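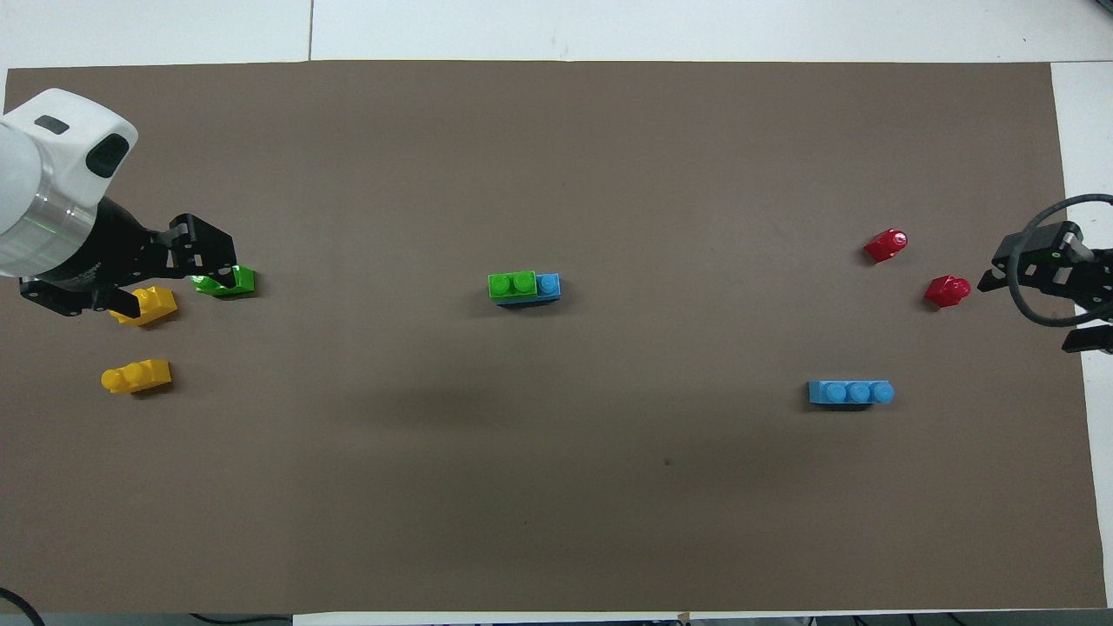
So how do you sort toy bricks without going crazy? By color first, Pieter Jacobs told me, and only a handful at a time.

I'd gone over to his place in Burberg in May, mostly because a friend of mine had bought a bag of mixed bricks from him and wouldn't stop talking about how clean they were. Pieter buys them by the bin, whatever people have left in the basement after their kids grow up, then washes them, sorts them and sells them on in bags. He calls the business Rodico, after nothing in particular. "I liked how it looked on a label," he said.

I asked about the brown paper, since he'd already rolled out a sheet of it before I got my coat off.

"White table, white bricks, you lose them all day long," he said. "And yellow isn't great on white either, once your eyes are tired. On brown paper everything jumps out at you. Red, blue, green, even the yellow." He used to work on a bath towel — terrible idea, he says, the little ones catch in the loops — and then on a cutting mat with a printed grid, which gave him a headache. Paper is cheap, it lies flat, and when he's done he picks up two corners and pours whatever's left back into the box.

We tried it together with a small pile, and I have to say I was bad at it! I kept wanting to snap things together. You see a green brick next to a blue one and your hands just go. Pieter laughed and told me everybody does that.

"My rule is you take apart before you sort," he said. "People send me stuff that's been stuck together for 10 years. If you leave two colors joined, where does it go? The green tub? The blue tub? You'll pick it up three times before you decide." For the stubborn ones he rocks the top brick from side to side with his thumb. No knives, and no teeth (he looked at me when he said that one, so I guess I have the face of a person who uses teeth).

Then there's the washing. He does 200 bricks to a load in a mesh bag, in lukewarm water with a squirt of dish soap, swishes them around by hand and spreads them out overnight, studs down so the water runs out. He tried the dishwasher once, years ago, with a tub he'd bought from a daycare called Brulomska. "Some of those came out shaped like potato chips," he said. He still has one on the windowsill.

What sells best? I'd figured red. Pieter says it's the plain two-stud pieces, in any color at all, because those are the ones that roll under the couch and never come back. He makes up bags of 80 and they're gone in days. Shiny matters too. A scratched red brick looks pink next to a good one, so the dull ones go into a box for his neighbor Mrs. D'Amico, who uses them in her classroom for counting and doesn't care what they look like.

Before I left I bought a bag of the yellow ones for my nephew. It was $3, and Pieter threw in a folded piece of brown paper to go with it.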